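Chapter 2
Drawing the Spaces Between

What you will need: a soft pencil, a rubber, some cheap paper, and a kitchen chair
Time: one long sitting, or several short ones

By now you will have filled a good few pages with the loosening-up exercises from Chapter 1, and I hope you have kept them all, even the ones you would rather put on the fire. We shall be going back to one or two of them later on, so please find them a drawer.

I was taught the lesson in this chapter on a wet Saturday by Hywel Mostyn, who ran the evening and weekend classes at Henness when I was a young and very stubborn student. I had been drawing the same chair since ten in the morning and it still looked like a table that had met with an accident. Hywel looked at it for quite a while, drank some of my tea, and told me to stop drawing the chair. "Draw the air," he said, and wandered off to bother Leokadia Szczepańska at the next easel. I was rather cross with him. But I did as I was told, and by dinner time I had a chair on my paper that you could have sat on, or very nearly!

What Hywel meant was this. When we look at a chair we already know a great deal about it. We know the legs are all the same length and that the seat is square, and our hand, which is an obliging sort of creature, draws what we know. The trouble is that from where you are sitting the seat may be a thin sliver and one of the legs may look half as long as its neighbour. The piece of air between two of the legs is another matter. You have no opinions about it at all. It has no name, you have never bought one or sat on one, and so you are free to look at it and put down its shape just as it comes.

Painters often call these negative shapes. I have never much liked the term, which makes them sound like something that ought to be cheered up, and in this book I shall mostly call them gaps. Some gaps are closed, like the space inside the handle of a jug. Others are open on one side or more, like the space between two trees in a field, and for those you will have to decide for yourself where the gap stops. A light pencil line from the top of one tree to the top of the other will usually do it, and you can rub it out when you have finished with it.

Begin with closed gaps, as they are easier on the nerves. Jugs, scissors and the backs of chairs are all good, and so is a friend with a hand on one hip, if you have a patient friend. Then move on to open ones. 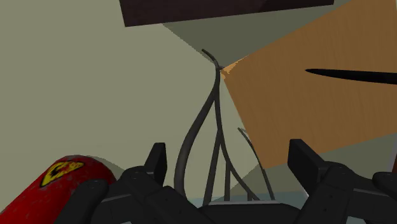
Open gaps ask a bit more of you, and the commonest slip is to draw both of the things on either side with great care and then find that they are far too close together. Nearly all beginners do it, and I still do it when I am tired. Take the two upright black fingers, with that broad gap between them. The left one is short and squared off, while the right one is slightly larger and tilts outward, so the gap does not have two matching sides. Try putting down the gap first, side by side with its slant, and leave the fingers and all the plates and little round holes below until you are happy with it. You may be surprised by how wide you have to make it.

Exercise 2.1
Set your chair at an angle to you and draw only its gaps. Shade each one in as you go. Do not draw a single leg or rail, however much you want to.

Exercise 2.2
Do the same again in 25 minutes, and then once more in up to 17, from a different seat in the room. Keep all three drawings and write on the back where you were sitting.

Before we come to measuring, which is the business of the next section, have a look at the pencil studies by Heledd Gethin on page 59. She left the gaps quite dark, and in the second study you can still see where she changed her mind about the ladder.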